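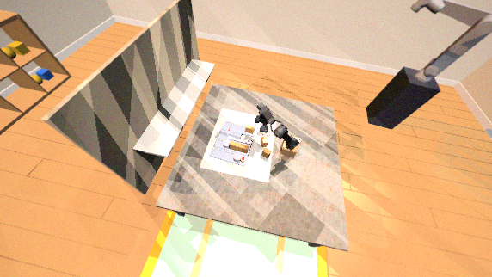
Wednesday, sim demos, Pesum tray task

1,743 episodes in the bucket this morning. Nesrin's filter threw out 339, mostly for the gripper dithering over a block like a guest at a buffet. I recorded a fair few of those myself.

Changes today:

1. Spawn area for the short blocks widened. Tolera says the policy had learned one corner beautifully and nothing else.

2. Long block now starts across the tray at a random tilt. High camera added as a second view - the shelf gets in too, so the network may develop opinions on yellow balls.
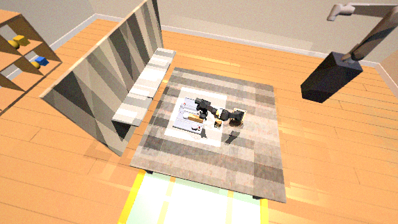
3. Teleop lag still over 20 ms. Blamed the cable, swapped the cable, same lag. Apologies to the cable.

4. Maj-Britt wants 5 floor textures per batch. Not started.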